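Kondier opens orders for 1:6 scale Skuma diorama, first pieces out in November

Last updated: 4:40 p.m.

Kondier has put its long-delayed Skuma diorama up for order, and the first batch is already going fast. The big resin piece went live on the company's site this morning, a little ahead of the time given in the newsletter, which caught a few people out.

Skuma, for anyone who missed the comics, is the marsh serpent from the Alville series. She lives under the old ferry landing and comes up twice in the whole run. Fans have been asking for a proper statue of her since the second book.

The edition is limited to 3000 worldwide. Of those, 166 are the artist version, with a different head and a signed base plate. The artist version was gone before lunch. Regular version still showing in stock at the time of writing.

Sculpt is by Morven Pollock, who did the Jemal bust for the same company. Paint is by Donal Doherty. Both worked from the original ink pages, not the later color reprints, and it shows in the neck and the jaw. The colors are a lot darker than people may be expecting. Mostly black green, with a sickly yellow along the belly.

"The reprints made her look friendly," Pollock said. "She isn't supposed to be friendly. I wanted the mouth to be the first thing you see when you come in the room."

The serpent is coiled around what's left of the ferry landing. Rotten posts, a snapped rope, a lantern that lights up from a battery in the base. The ferryman's boat is underneath her, upside down. His hat is floating in the clear resin water on the far side, easy to miss in the promo shots.

Full height is 47 centimeters to the top of the head. The base is wider than that, so measure your shelf first. It ships in two boxes and the head goes on with magnets. Kondier says no glue is needed anywhere.
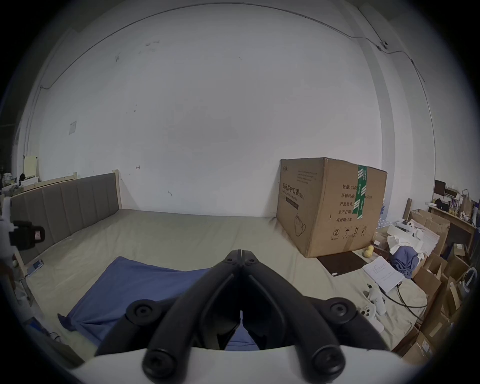 Weight has not been confirmed. The prototype shown at the spring fair was solid and took two people to lift, but the production version will be hollow through the lower coils. Doherty said the change was made for shipping and that the outside surface is the same.

The wait has been a long one. Skuma was first announced along with the Jemal bust, then went quiet. A test casting cracked at the tail and the mold had to be made again, according to Calum Munro, who runs the statue line at Kondier. After that the clear resin kept coming out cloudy.

"We had a whole row of them that looked like milk," Munro said. "Couldn't sell those. We changed the resin and started over, and that cost us most of a year."

Munro wouldn't say how much the delays added to the price, which is up on what was quoted when the peice was first shown. Anyone who put their name on the early list will get the old price, he said, but only if they order with the same email address. Codes went out last night. Check the junk folder.

Early reaction is mostly good. Morag Cruickshank, who runs the Alville collectors' board, ordered the regular version and said the lantern sold her on it. She is less happy with the artist version being kept so small.

"There are 2000 of us on the board alone," Cruickshank said. "You do the math. Half of the ones that sold this morning will be back up for sale by tonight at double."

Two were already listed on resale sites by early afternoon, both well over the order price and neither one in the seller's hands yet. Kondier says it will cancel orders where the same buyer has used more than one account. Limit is one artist version and two regular per household.

Payment can be made in full or split in four. The deposit isn't refundable once the piece goes into production, and that point is coming up quick. Shipping is extra and gets charged when the boxes leave the warehouse. Overseas buyers will have to pay there own import fees.

The first pieces are due out in November, with the artist versions going first. The rest follow in numbered batches. Low numbers can't be requested this time, a change from the Jemal release, where requests held up the packing line.

A smaller Skuma, no landing and no light, is also planned. It will be in vinyl and a good deal cheaper. No date on that one. Rory MacLeish, who drew the original comics and signed the base plates, said he has seen a rough of the small version and asked for the teeth to be made longer.

MacLeish also let slip that a Ferryman statue is being talked about as a companion piece, made so the two bases join up. Munro would only say that nothing has been signed. The Skuma base does have a flat edge on the left side, which some on the board had already picked up on.

Orders stay open until the edition sells out. The wait list for canceled artist versions is on the same page, near the bottom.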